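Ticket 410 — Label printer skips every third label after firmware update
Product: Flirberg desktop label printer
Opened by: Jamshid Mahmoudi
Assigned to: Shalini Upadhyay
Status: Waiting for customer

Jamshid Mahmoudi, 9:12
Good morning. Since we installed the new firmware on Sunday, our printer leaves one label blank after each two printed ones. The text on the good labels is correct and dark. We use it for the outgoing parcels at Jetholm, so the waste is becoming a problem for us. I already restarted the printer and also the computer. The driver is the same as before the update.

Shalini Upadhyay, 9:40
Hello Jamshid, thank you for the clear report. Which label stock do you use, and what is the gap setting in the driver? Please also hold the feed button until the light blinks two times, then release it. This starts the calibration.

Jamshid Mahmoudi, 10:25
The stock is from Bresine, paper, with a gap of 3 mm. In the driver I see "continuous" in the field for media type. I am sure it was "gap" before, but maybe the update has changed it. I set it back to "gap" and did the calibration. Now the blank labels are gone, but the print begins too low and the last line of the address falls on the next label.

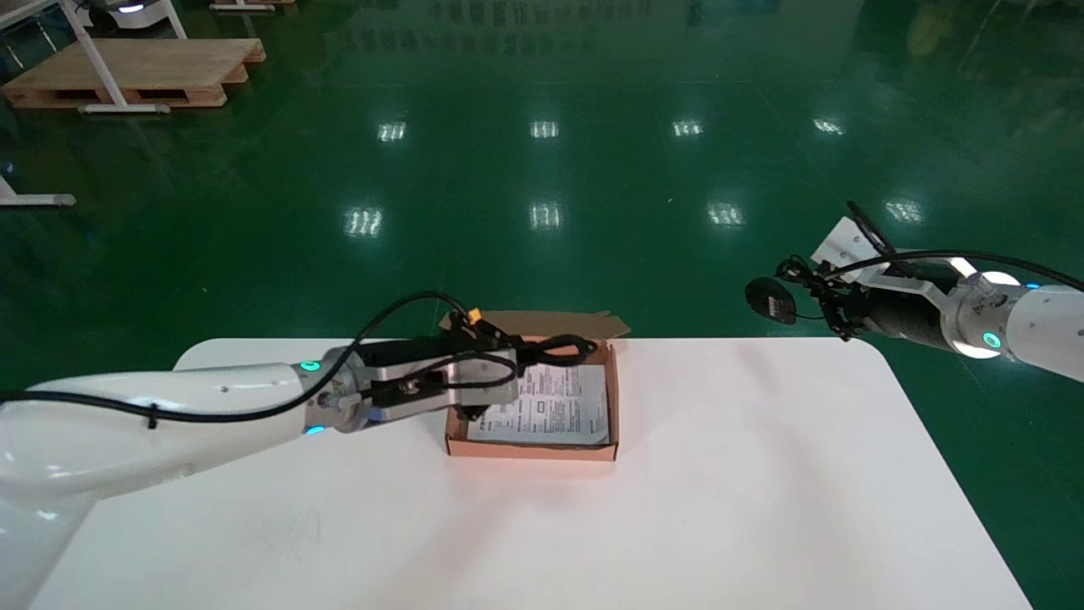
I forgot to say that my colleague Naledi tried with a second roll from another carton. The result was the same, so I think the roll is not guilty.

Shalini Upadhyay, 11:03
That helps. The update can reset the print resolution in the driver to 300 dpi. Can you print the configuration label and tell me the value for "top offset"?

Jamshid Mahmoudi, 11:31
Resolution is 300, and this is correct for our model. Top offset shows 136. I do not know what it was in the past — we never wrote it down.

Shalini Upadhyay, 11:44
The default is 0, so 136 is surely the cause. Please set it to 0, save, switch the printer off and on, and calibrate one more time. Then print ten addresses from your normal program, not the test page.

Jamshid Mahmoudi, 13:20
Done. Nine labels are good. The first one after switching on is still a little low, the others are in the right place. I will watch it in the afternoon shift and write again tomorrow before noon.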